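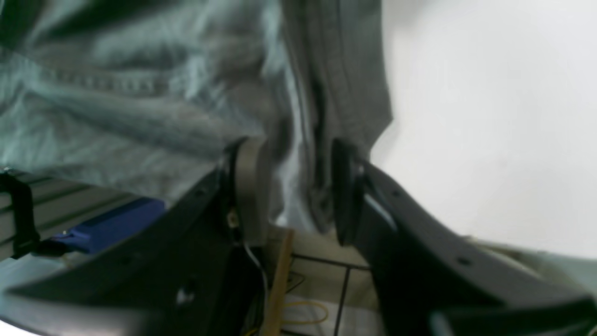
Grauer Stoff, tiefe Längsfalten: Vor dem Legen kommt das Glattziehen.

Wer faltet, hat recht?

Ordentliche Schränke gelten als Beweis für ein ordentliches Leben. Unser Autor hat einen Monat lang nach Methode gelegt und glaubt seitdem noch weniger daran als vorher.

Im Dezember lag bei mir ein Buch auf dem Küchentisch, das ich nicht bestellt hatte. Es hieß »Die stille Kante«, stammte von einem gewissen Rhydian Powell und versprach auf der Rückseite, meine Beziehung zu meiner Kleidung zu heilen. Ich hatte bis dahin nicht gewusst, dass sie krank war. Meine Hosen hingen über einem Stuhl, meine T-Shirts lagen in einer Schublade, und morgens fand ich gewöhnlich eines davon. Powell nennt diesen Zustand »textiles Rauschen«. Meine Mutter nannte ihn Sauhaufen, was immerhin kürzer ist.

Powell lehrt das sogenannte Barnosholm-Falten, benannt nach dem Hof, auf dem er seine Kurse gibt. Der Grundkurs dauert zwei Tage. Man lernt dort, ein Hemd so zu legen, dass es steht. Warum ein Hemd stehen sollte, wird auf den ersten 71 Seiten des Buches nicht erklärt, danach habe ich nur noch quergelesen. Es gibt Kapitel über das Atmen beim Umschlagen der Ärmel und eines über Socken, das ich zweimal lesen musste, weil ich beim ersten Mal dachte, es gehe um eine Trennung.

Nun ist gegen das Falten an sich wenig zu sagen. Gelegte Wäsche braucht weniger Platz, sie knittert weniger als geknüllte, und man sieht, was man besitzt. Das alles wussten die Leute schon, bevor man dafür Kursgebühren verlangte. Mich stört der Aufwand an Weltanschauung, der um ein Stück Baumwolle getrieben wird. Beim Bügeln ist uns das erspart geblieben, vermutlich, weil es dabei zu heiß wird.

Ich habe es trotzdem versucht, und zwar ernsthaft. Tisch frei, Korb daneben, ein Stück nach dem anderen. Die Barnosholm-Anleitung kennt für Oberteile drei Schritte: Flachlegen, Einschlagen der Seiten, Umlegen der Länge nach. In den Zeichnungen sieht das tadellos aus. Die Hemden darin haben Kanten wie Briefumschläge und offenbar keinen Kragen, jedenfalls keinen, der sich wehrt. Meine Hemden haben Kragen. Sie haben auch Manschetten, die immer gerade dort auftauchen, wo man soeben glattgestrichen hat.

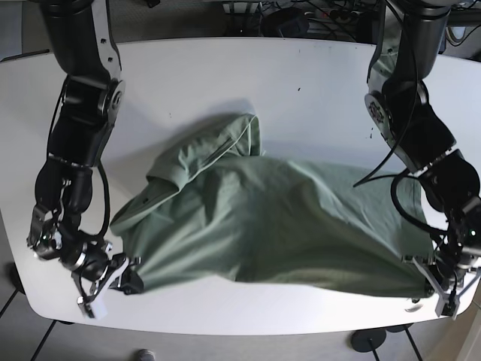
Graugrün und erst teilweise gefaltet: Wo zieht man zuerst?

Über diese Frage streiten sich die Schulen. Powell beginnt in der Mitte und streicht nach außen. Poppy Cropper, die lange die Legerei der Großwäscherei Tristar geleitet hat, hält das für Unfug. »Wer in der Mitte anfängt, schiebt die Falten zum Rand und wundert sich, dass sie am Rand sind«, sagte sie mir am Telefon. Man fasse ein Hemd an den Enden, bringe Zug auf den Stoff und lege erst dann um. In ihrer Abteilung wurde gezogen und gelegt, geatmet hat dort jeder, wie er wollte. Ob stehend oder liegend gelagert wird, war ihr vollkommen gleichgültig, solange der Stapel nicht kippte.

Ich neige ihr zu, schon aus Trotz. Aber auch Croppers Verfahren hat einen Haken, den sie freimütig zugibt: Es setzt voraus, dass die Stücke einander gleichen. Zweihundert gleiche Kittel sind ein Vergnügen. Mein Korb dagegen enthält eine Strickjacke, eine Jeans, vier verschiedene Sorten Unterhemd und ein Spannbettlaken, über das ich hier kein Wort verlieren möchte.

Für genau diesen Korb verkauft die Firma Junance ein Faltbrett. Es besteht aus mehreren Klappen, man legt das Hemd darauf und klappt der Reihe nach. Nach kurzer Übung entstehen Rechtecke von beachtlicher Gleichförmigkeit. Leider ist das Brett selbst größer als alles, was darauf gefaltet wird, und so steht es nun hinter meiner Schlafzimmertür und nimmt den Platz ein, den ich in der Schublade gewonnen habe. Für Hosen taugt es überhaupt nicht. Für dunkle Sweatshirts taugt es, wenn man sie vorher so gründlich glattzieht, dass man sie auch gleich von Hand legen könnte.
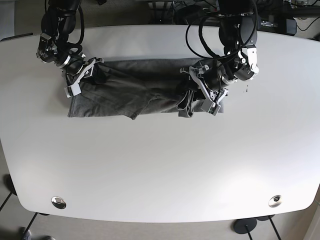 Das ist überhaupt der Verdacht, der mich durch diesen Monat begleitet hat: dass alle Methoden erst dort anfangen, wo die Arbeit schon getan ist. Sie beschreiben, wie man ein flaches Hemd faltet. Wie das Hemd flach wird, steht in einem Nebensatz. Dabei steckt die eigentliche Mühe darin, einen Zipfel zu finden, zu merken, dass es der falsche ist, loszulassen, einen anderen zu greifen. Ein Stück aus dem Korb hat zunächst weder oben noch unten. Es hat Lagen, und irgendwo zwischen diesen Lagen steckt ein Ärmel auf links.

Nigel Lockwood, Textilkundler und Verfasser eines angenehm trockenen Aufsatzes über Schrankmöbel, sieht die Sache historisch. Das sorgfältige Legen sei eine Gewohnheit aus Haushalten, in denen Wäsche ein Vermögen war und gezählt werden musste. Ein Stapel mit gleichen Kanten ließ sich mit einem Blick prüfen. »Heute kontrolliert niemand mehr Ihre Kopfkissen«, sagt Lockwood. »Sie falten für einen Inspektor, der nicht kommt.« Ich habe ihm widersprochen, denn zu mir kommt gelegentlich meine Schwester.

Declan Birkett hingegen hat sich vom Falten verabschiedet. Er betreibt einen kleinen Laden für gebrauchte Kleidung namens Ghoneim, benannt nach der Vorbesitzerin, und hängt dort alles auf, auch Pullover, auch Shorts. Die Kundschaft wühlt ohnehin, meint er, und ein zerwühlter Bügel sei schneller gerichtet als ein zerwühlter Stapel. Gegen seine Pullover spricht, dass sie an den Schultern kleine Hörner bekommen. Er bestreitet das. Ich habe sie gesehen. 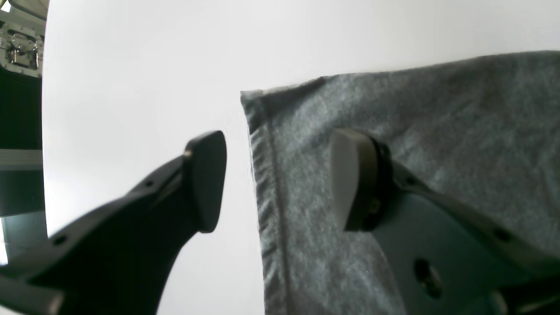 Bleibt das T-Shirt, an dem sich jede Methode messen lassen muss, weil es in jedem Korb liegt und keinerlei Hilfestellung leistet. Ein Hemd hat wenigstens eine Knopfleiste, nach der man sich richten kann. Beim T-Shirt ist man auf Nähte angewiesen und auf sein Augenmaß. Grau meliertes Gewebe auf einer hellweißen Fläche macht es einem noch vergleichsweise leicht, weil sich der Rand des Stoffs vom Untergrund abhebt. Auf meiner Tagesdecke, die ebenfalls grau ist, habe ich mehr als einmal nach einer Kante gegriffen und die Decke mitgefaltet. Powell empfiehlt in solchen Fällen eine Unterlage aus ungebleichtem Leinen, erhältlich bei Powell.

Ganz ohne Ertrag war der Monat nicht. Ich lege T-Shirts jetzt auf dem Küchentisch zusammen und nicht mehr auf dem Bett, und ich ziehe sie vorher an beiden Enden auseinander, so wie Cropper es will. Die Jeans lege ich Bein auf Bein, einmal um, fertig. Das Spannbettlaken knülle ich und schiebe es nach hinten. Stehend gelagert wird bei mir nichts; die beiden Hemden, mit denen ich es versucht habe, lagen am nächsten Morgen auf dem Rücken.

Das Buch habe ich an Bradley Pickering weitergegeben, meinen Nachbarn, der sich für die Kapitel über das Atmen interessiert. Das Faltbrett wollte er nicht.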